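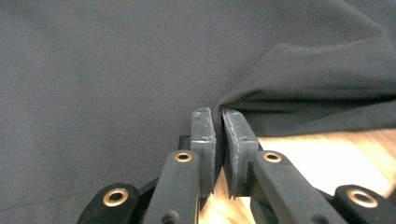

Tamara Prokopenko folds for a living, or for part of it. She runs Pitden, a two-room linen hire business that sends out tablecloths, napkins and chair covers for weddings and company dinners, and takes them all back a day or two later in bags.

"People ask about the washing," she says. "The washing is machines. The folding is where the hours go."

She started Pitden with a friend, Hedvig Wallin, who still does the books and the deliveries. In their first year they owned 9 tablecloths, all white. The stock list now runs to 3000 pieces, napkins included, and much of it is gray. White used to be the default, Prokopenko says, but customers began asking for darker cloth and kept asking.

Dark fabric has its own problems. A crease that would pass on white shows up as a line on charcoal, especially under a window. Lint shows too. Prokopenko keeps a roller on a hook by the door and goes through the refills quickly.

Her method for a large cloth is simple to describe. She lays it flat on the table and smooths it from the middle outward with her forearm. She lifts one edge, carries it across, and sets it down without dragging. Then she stops and looks at the fold.

"You want the fold to be round at first," she says. "If you press it right away, you press in whatever is wrong underneath. Let it sit up a bit. Look along it. If the bottom layer has bunched, you'll see it there, and you can still pull it straight."

Only after that does she flatten it, using the side of her hand. Two more folds the long way, then across, and the cloth goes on the shelf with the rounded edge facing out so that it can be counted without being touched.

Wallin does it differently. She folds in the air, arms wide, chin holding the center. "She's taller," Prokopenko says. "It works for her up to a point. Past that point it's on the floor."

Wallin, reached by phone on her Thursday delivery run, did not dispute this. "I'm faster on the small ones," she said. "Tamara won't let me near the banquet size anymore."

The table matters more than people expect, according to Prokopenko. She prefers bare wood. She once tried a padded cover and found the cloth gripped it and wouldn't slide when she needed to shift a corner. She wipes the top down every morning and sands any rough spot, a job she usually saves for February, when bookings are thin.

For people folding at home, she has a few suggestions. Clear the whole table first. Fold soon after drying. If the cloth is bigger than the table, let the extra hang off the far side and bring it toward you.

And if there is a crease already set? "Damp cloth, warm iron, from the back," she says. "Or put a plate on it."

Pitden's next large order is a dinner for a local choir, with 1000 napkins. Those get folded in quarters. Wallin is doing them.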